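Home | Backdrops | Letters | Hire | FAQ | Contact

Questions we often receive about fabric backdrops and foam letters

Which fabric do you recommend?
Please choose a thick black cotton or a black felt. Thin polyester is cheaper, but it shines under a lamp and the wall behind can be seen through it. Our Drinix cloth comes in one width only, and you can cut it with ordinary scissors.

Do I have to iron it?
For a party or a school table, no. For product photos I advise to steam it the evening before and to leave it hanging all night. Do not fold it again after steaming, but roll it on a cardboard tube.

How do I attach the foam letters?
With a small piece of hook tape on the back, or with two pins. Glue is not suitable, as it leaves a hard mark on the cloth. Start always from the middle letter and work to both sides.

Can I mix colors in one word?
Yes, and many customers ask for it. On black, the pale colors are easy to read from far. Dark blue and brown we do not offer for black cloth.

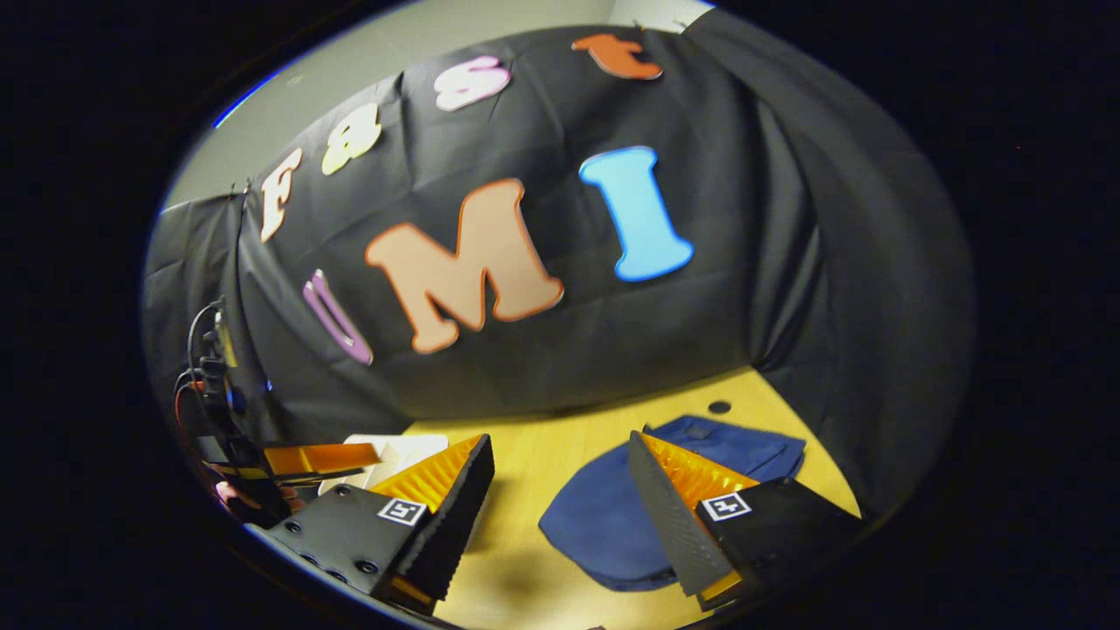
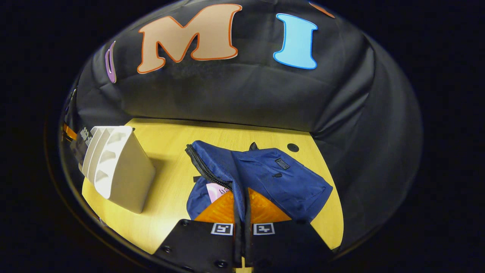 What can I put on the table in front?
We advise to keep few things, and to keep them low in the middle. Tall objects should go to the side, so the word stays free. A white desk organizer near the left edge, with the big M well clear of it, is a good distance to copy. If your table has a cable hole, lead the lamp cord through it before you hang the cloth, because later it is difficult to reach.

Can I order a single letter?
Yes. A single letter is sent in a flat envelope. Please write if you need upper case or lower case, as we receive many orders for "a" where this is missing. The catalog of the Ashour series has 456 pieces, including accents and numbers.

How long do the letters last?
In our shop one set was put up and taken down 60 times before the corners became soft. Keep them flat in a box and away from a sunny window.

Is there a price for schools?
For orders of more than 20 letters we give the school price. Please send the order from the school address and write to Augustina Ofori. In November the answer can take some days more.

Can I return a cut cloth?
Unfortunately not. Uncut cloth we take back in its bag.

Related
How to store felt without creases
Rivora hooks and pins: which size?
Letter templates to print at home
Sumby table covers, new colors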